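Home | Posts | Games | About me
Search this blog...

Saturday, July 13, 2019

My small puzzle game Hedik has now a save system, and I want to write down how I made it. In the first version I kept everything in one big text file. It worked well until a tester, Frans Kramer, reached level 50 and the loading became very slow.

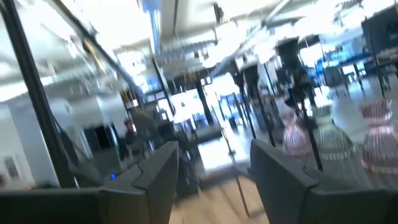 So I changed the format. Each level has its own short record, and the game reads only the one it needs. The old file had 2,694 lines, and most of them were the same default values again and again. 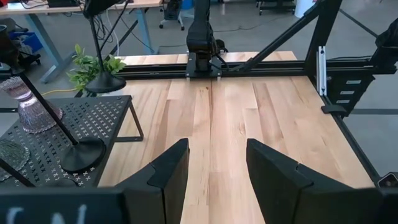 Can I still use my old save file?

Hedik converts it when you start the new version, and it keeps a copy of the old file in the same folder.

The undo button was more difficult. I store every move as a pair of positions, and I stop at 2,000 moves.
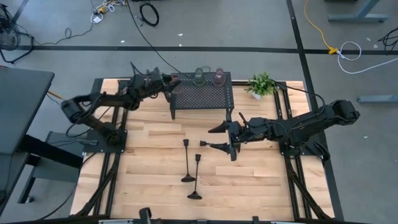
Black candlestick on its side, held in the right gripper

When the list is full, the oldest move is removed. I tested this with very long levels and did not notice any delay. The sound menu still has a bug with the second slider. I hope to repair it before October.
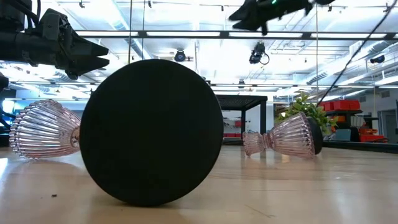 After that I would like to add a level editor, but I have to learn more about drawing menus first.

2 comments

Wendy Bunting
My old save was converted without problems. Thank you!

Terence Gosling
Will the editor have undo too?

Older posts | Newer posts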